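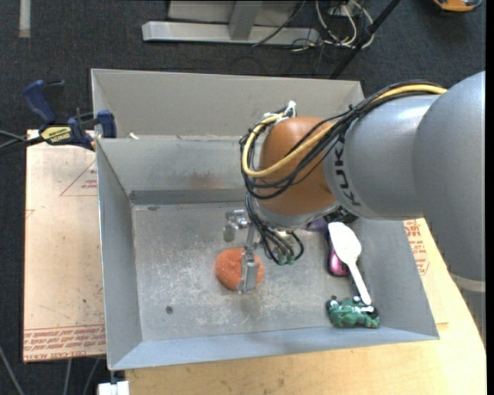

Research > Manipulation > Papers > Section 4

2021-09-27
By Mortimer Doucet

4. Data Collection

4.1 Setup

All grasps were collected with a single KUKA arm working over an open metal bin (Figure 3). The gripper has two fingers, and its cables run along the outside of the arm with enough slack to let the wrist turn. A bar clamp at the rim keeps the bin from shifting when a finger presses on the floor or a wall.

The object set, which we call Gellance, has 118 household items and toys. Sponges, plastic spoons and small toy vehicles are typical. We put several objects in the bin at a time and replaced the group after every 19 attempts. Objects that ended up against a wall were left there, so the set includes many grasps where only one side of the object could be reached.

4.2 Labels

We recorded 2354 attempts during August. For each one we stored the planned grasp pose, the finger opening and the wrist force at contact. An attempt was labeled a success if the object stayed in the gripper through a lift and a two-second hold. We dropped 26 attempts in which the controller stopped before contact, leaving 2328 for training and testing.

Figure 3. Gripper lowered onto a round scouring sponge. The plate on one finger overlaps the right half of the sponge. Other objects, including a white spoon and a green toy vehicle, lie at the right side of the bin.

4.3 Baselines

We compare our method, Fivent, with two others. Lindqvist picks the highest point in the depth map and closes the fingers there. Rullulis scores a fixed grid of poses with the same network we use but gets no force input. All three methods use the same motion planner and speed limits. Flat, soft objects gave Lindqvist the most trouble, and we report them separately in Section 5.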